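Paper cups for starting tomatoes, yes or no?
Cunddale Garden Board > Seeds and Starting
15/01/2022 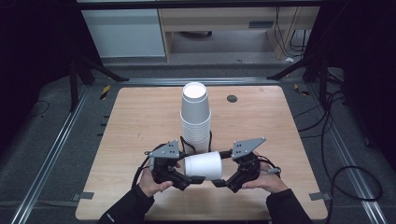 Re: Paper cups for starting tomatoes, yes or no?

stevow_acres wrote:
I have a lot of plain white paper cups and I'm thinking of using them for tomatoes and peppers this year in place of plastic cells. Last frost here is in May, so there's time to change my mind. Has anyone taken tomatoes all the way to transplant size in these? Do they hold up?

mudroom22 wrote:
I did 43 tomatoes in paper cups last spring. They held up for five weeks, then the bottoms got soft. Put them in a tray and don't lift them by the rim. Poke three holes in the base with a pencil before you fill them.

clayhill wrote:
I wouldn't. Most hot drink cups have a plastic lining, so they don't break down, and you still have to peel them off at planting. At that point you may as well wash and reuse plastic pots. I have cell trays that are 15 years old.

stevow_acres wrote:
I wasn't planning to bury them. They'd come off before planting and go in the trash. I just don't want to buy trays when I already have these.

mudroom22 wrote:
Peeling is easy. Slit the side with a knife and the root ball comes out whole. I lose more plants getting them out of cells.

clayhill wrote:
Water the cells an hour ahead and they slide right out. If you're losing plants the mix is too dry.

mudroom22 wrote:
My mix is fine, thanks. Old trays crack at the corners.

peppers_only wrote:
Size matters more than what it's made of. A small cup is good for two or three weeks after the first true leaves. After that tomatoes need to move up — peppers are slower and can stay longer. Also, white sides let some light through and I've had green algae on the outside of the soil. Didn't hurt anything.

stevow_acres wrote:
Good to know. Does anyone label right on the cup? I have Dauda and Joltov tomato seed from a swap and the seedlings look the same to me.

peppers_only wrote:
Pencil, not marker. My marker faded under the lights and I ended up with a tray of mystery plants. Write it near the top so it stays dry.

clayhill wrote:
Labeling is the one thing I'll give you. Still say 200 cups in the trash is a waste.

stevow_acres wrote:
It won't be anywhere near 200. I'll do the tomatoes in cups and the peppers in the old trays, and post in May with how each one did.

mudroom22 wrote:
Start the peppers first, they take forever.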